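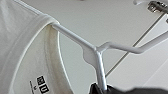
Tendix Lab, Manipulation Software Group

To: manip-software list
Subject: Re: [manip-sw] wrist depth drops out on the hanger task

Quick reply between runs, sorry for the state of it.

> We're on the Preton branch as of this morning and the hanger
> detector is losing the neck opening whenever the wrist comes in from
> below. Depth just goes to holes on white cloth. Planner then
> falls back to the last good pose, which is stale by then, and the
> arm stops short. Anyone else getting this? We tried
> turning the exposure down and it got worse. Also, is the door
> collision stuff meant to be on by default now? Our arm refuses
> to go anywhere near the cupboard.

Yes, same here. White shirt on a white hanger against a pale grey background is about the worst case you could pick. Collar edge is there in the colour image, perfectly good edge, but the depth filter throws it out before the detector ever sees it. Don't touch exposure. Set the hole fill to off and let the detector run on colour only for the last bit of the approach, then use the depth from the head camera to place it. Costs you a few ms.

The stale pose thing is a separate bug and it's mine. The fallback was meant to expire after 2 seconds and the timer was being reset by every empty detection. So it never expired. Fixed in my tree, will push tonight once the regression set has finished (267 recorded approaches, it takes ages on the old box).

Other thing to check is your hand-eye calibration. Ours had drifted since January. If you're still on the file that shipped with the Joseph config, bin it and redo it, that one was made with the old wrist bracket and the offset is wrong. You'd see it as the tip always going in slightly low.

Now the cupboard. Yes, doors are on by default. Both of them, as seperate hinged boxes, plus the side walls and the back. The problem is that the planner assumes the doors are shut until told otherwise, so to the planner you are asking it to drive the arm through a closed door and it quite rightly says no. There is a flag, doors_open, in the scene file. Set it per door. If you only set it for one side you get very odd elbow poses.
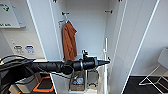 With both flags set we get a plan nearly every time if the forearm comes in level. It's the ones that come in from above that time out. I've put the planner limit up to 2,000 iterations for those and it mostly copes, but that's a plaster and I know it. Proper fix is to seed it with a level approach and only search around that. Half written. The wire basket on the bottom shelf is still one solid box in the scene, by the way, so nothing will plan inside it. Leave it like that for now please, I tried the mesh version and collision checking crawled.

If the arm still won't go near the cupboard after the flags, look at the padding value. Butell put theirs up to 19 mm at some point and that got copied into the shared defaults. Far too fat for a space like that. I'd go down to single figures and watch the first few runs with a hand on the stop.

Last bit, not asked but you'll hit it next. Slot approach on the metal plate. Reflections off the rim are giving the edge fitter two lines where there should be one, and it picks whichever is brighter. I've got it using the two screw heads as the anchor and working out where the slot is from those, then no edge fitting at all once the finger is close. Needs both screws in view though, so the wrist has to stay a bit further back than you'd like before the final move. If one drops out it should stop and say so. At the moment it carries on with one and guesses the rotation, which is rubbish, don't run it unattended.
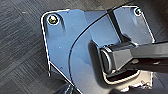 Wrist view at the slot, finger in from the right, both screws in view

Branch is slot-anchor, off the same commit as yours. Config is in the usual place, you'll need to rebuild the messages package first or it dies on startup with a completley misleading error about clocks.

Can you send me a log from one of your bad hanger runs? With the raw depth in please, not the filtered topic. And say which calibration file it was on.

Back on the list after four ish.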